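Belarari forums > Planning and control > Gripper stalls inside gift bag
Started 14 Oct 2026

mestbridge_ctl
Two arms, one planner. Descent into the paper bag trips the contact threshold on the rim, so the approach aborts. Fixed camera view:
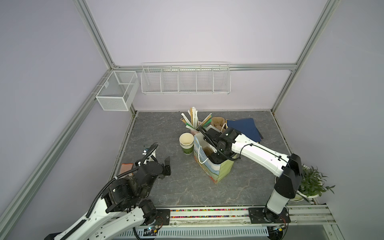
Is the contact threshold applied per joint or at the gripper?
Per joint, on filtered torque. The gripper has its own current limit, set separately.

tarn53
Filtered torque is your problem. Paper barely registers, then the filter lags. Drop the window from 200 ms and retest.

mestbridge_ctl
Tried that – false trips on free motion. I'm looking at segmentation on the wrist stream now.

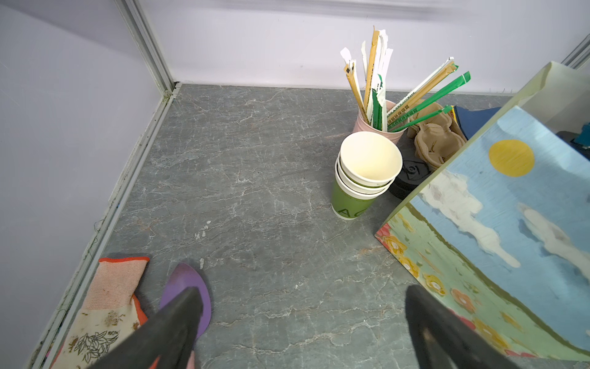 Wrist camera, bag at right, cup stack in front

kelp_offset
Disagree with tarn53. The painted side has flowers and clouds on it, and your mask could be splitting on colour. Fit the rim from depth and ignore the print.

tarn53
Depth on a thin rim is noise. Seen it.

mestbridge_ctl
Will log both. Left arm assigned to the bag for run 2: 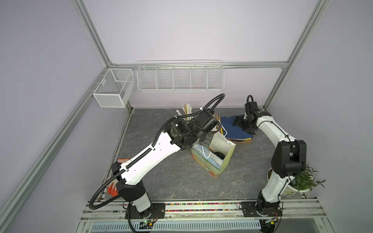
Run 2, left gripper at the bag, right over the navy cloth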